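Qui sommes-nous

L'atelier Brusia fabrique des passementeries à la main : glands, embrasses, galons, cordelières et boutons habillés. Iñaki Ortuño l'a ouvert après onze ans passés chez Pacheco, où il montait des franges pour des costumes de scène.

Nous travaillons la soie, le lin et la laine. Les fils sont teints par la maison Dedell, qui garde pour nous un nuancier de 206 coloris. Les commandes courantes partent en trois semaines. Pour une copie d'après modèle ancien, il faut compter deux mois et nous envoyer un échantillon de 5 cm au moins.

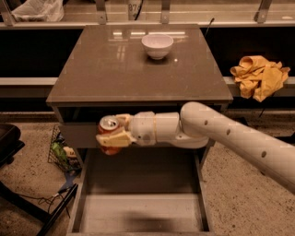 Bol blanc et table à tiroir.

Depuis le 12 septembre 2018, nous conservons aussi le fonds Skurnesum, soit 300 modèles de nœuds et de glands sur fiches cartonnées. Il se consulte sur rendez-vous, sauf en février, mois de l'inventaire. Les fiches ne sont pas prêtées, mais nous pouvons en faire des copies.

L'équipe compte quatre personnes, dont une apprentie. Nos clients sont des tapissiers, des costumiers et des particuliers qui restaurent une ceinture ou un châle. Il n'y a pas de minimum de commande pour les glands. Pour les galons, le minimum est de trois mètres par coloris.

Devis gratuit sur photo. Les frais de port sont en sus.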